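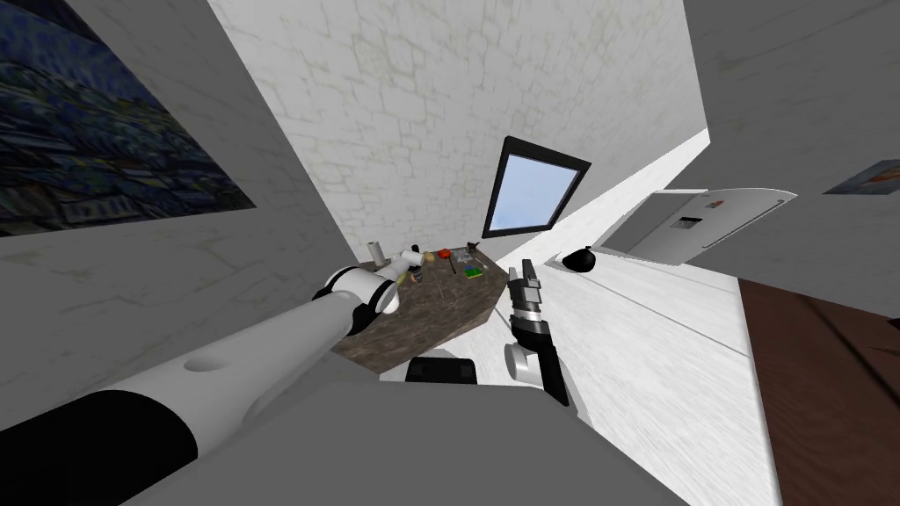

The Kitchen Comes First

Ruth Inga has been building a two-armed robot in a shared workshop in Ranport for long enough that the other members have stopped asking when it will make lunch. The machine is called Gundislow. So far it lives mostly in software, in a kitchen with a stone-topped counter, a refrigerator and better art than Inga has at home.

She rents bench 34, between Guangming Yin's lathe and a kiln that trips the breaker. The real parts, one arm and most of a second, are under the bench in a crate. The simulated pair gets all the exercise.

"The fake kitchen has never sent me a bill," she says.

The real one has. In July a test with the first arm took out a shelf and a jar of Yin's drill bits, and Inga paid $175 toward the damage. Since then, the house rule has been that nothing moves on the bench until it has moved on the screen.

Screen life has its own troubles. Jinfeng Duan, who wrote most of the grasping code over two winters, keeps a list of bugs on the workshop wall. It had 51 entries when I visited. Number 12 reads, in full, "elbow, again." Duan wouldn't elaborate.

The small things at the back of the counter are the current assignment. One gripper reaches for them while the other waits its turn, fingers open and pointing up. Inga wants both arms working the counter before she bolts anything down. Yin has moved his drill bits to the far side of the lathe.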